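The owner of Kassa, a repair and upholstery shop on the ground floor of an old feed store in Nulledden, does not like the word restoration. She says it makes people expect a chair that looks new.

"I fix furniture so you can sit on it," she says. "If you want it to look like the day it left the factory, I can send you to somebody else, and he'll charge you three times what I do."

She has been in the trade for 20 years, the first half of them in the back of a mattress plant and the rest on her own. Most of what comes through the door is dining chairs. After that come wing chairs, piano benches, and the occasional church kneeler. She turns down recliners. The mechanisms are made by a handful of companies that change the parts every couple of years, and she got tired of phoning around for springs.

We talked on a Wednesday morning while she took the seat off a side chair. The old cover was held on with tacks, and under it was another cover, and under that a third. She put the pieces in a pile by her foot in the order they came off. The pile becomes the pattern for the new cover, and it also tells her how much the last person knew.

"This one was careful at the front and gave up at the back. You see that a lot. They run out of patience or they run out of fabric."

A drop-in seat like that one costs 90 dollars at Kassa, with the customer bringing the fabric. A full wing chair starts at 300 and goes up if the frame is loose, and she will not quote a wing chair from a photo. People send them anyway. She writes back asking them to put a hand on each arm and push outward, then tell her what moves.

The question she gets most is whether a chair is worth fixing. She has no formula for it. She asks where the customer plans to put it and who will sit there. A chair that will stand in a hallway holding coats needs some glue and a little time. A chair that a heavy man will eat dinner in every night needs to come apart at the joints and be put back together properly, and that can cost more than a decent used one.

"I tell them that. Some of them go home and think about it, and I never hear from them again. Fine. Some of them come back in a year with the same chair, only now the leg is off."

She uses hide glue on old frames and yellow glue on newer ones. Hide glue lets go with heat and moisture, so the next person can open the joint again without breaking anything. She is firm about this and brought it up twice. She has spent whole afternoons digging construction adhesive out of a mortise with a dental pick, and she does not charge enough for those afternoons.

Foam is a sore subject. The price has gone up, and the cheap grade goes flat in a couple of years. For seats that get daily use she orders a dense grade from Drustia, cut to size, and wraps it in cotton batting. For older chairs she would sooner keep the horsehair if there is enough left. Horsehair can be washed, pulled apart by hand, and used again. It takes most of a day to dry, and it smells like a barn the whole time.

She moved into the feed store from a garage in Flitau, which had one window and no heat. The new space took most of a summer to set up. The floor was uneven, and she shimmed every bench herself. The walls had been green. She had them painted gray, because she matches thread and fabric all day and a colored wall throws her off. She says she would tell anyone setting up a workroom to settle the walls and the power before buying a single tool. 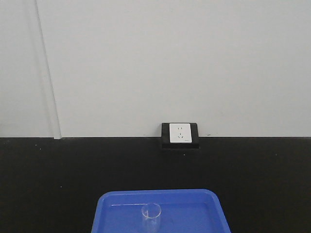
Light came next. She put the cutting table on the north side and the sewing machine beside it. The compressor for the staple gun went into a closet with the door shut, and she still wears ear protection when it kicks on. Her old garage had the compressor under the bench, and she blames it for the trouble she has hearing people on the phone.

She takes students, 2 at a time, on fall and winter evenings. They bring their own chair, and she makes them strip it all the way down in the first session. Quite a few get upset at that point, with the seat in pieces and webbing on the floor. By the third session they are tying springs.

"Tying is the part that looks hard, and it's mostly just slow. The corners are hard. I still do corners over."

Asked what people can do at home without taking a class, she keeps it short. Tighten the screws in the corner blocks once a year. Keep chairs away from the radiator. Don't lean back on two legs. If a rung comes loose, stop sitting in the chair that day, while it is still one loose rung. Vacuum the upholstery with the brush attachment, including underneath, where the moths go first.

She has about a four-month wait right now, longer for anything with springs. Dining sets are best brought in before September, as everyone remembers their chairs in November. She does not pick up or deliver. The loading door is on the alley side, and there is a hand truck just inside it that customers are welcome to use.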